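Wednesday, January 3, 2018

**Boto opens a free advice line for people who want to complain about the police**

I've spent a fair bit of my working life helping people fill in police complaint forms, and I can tell you the forms are the easy bit. The hard bit is knowing which one you need, where it goes and what happens to it once it's gone! So I'm really pleased to say that from today our small charity, Boto, is running a free phone advice line across Illent and the villages round it.

We've been testing it quietly since last spring. In that time we took 300 calls, and 71 of them ended in a formal complaint. Plenty of the others just wanted to talk through a stop and search, or find out how to ask for body camera footage (yes, you can ask, and we'll help you word it).
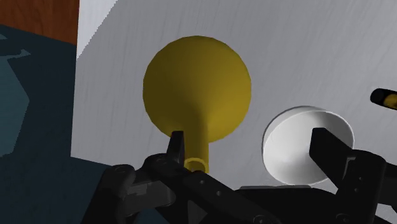 The line is open 7 days a week, from 9 in the morning until early evening. You don't need a crime number, a solicitor or even the officer's name. If you were stopped, arrested, or you rang for help and never heard back, give us a ring. If it's your son or your mum it happened to, that's fine too, though we'll need their say-so before we write to anyone.

I should say we're separate from the force. We get no money from them and we don't pass on your details unless you tell us to. The running costs are being met by a grant from the Shakya Trust, which covers us for two years, and our call system was set up by Gistesness, a local firm who have been very patient with my questions.

We're also holding a drop-in at Illent Library in March, with tea, biscuits and help with letters. Bring any paperwork you've got, even if it's a carrier bag full.

Reporters who'd like to sit down with us are welcome to get in touch through the Boto office on Mill Street. Callers' stories will only be shared where they've agreed to it in writing.

ENDS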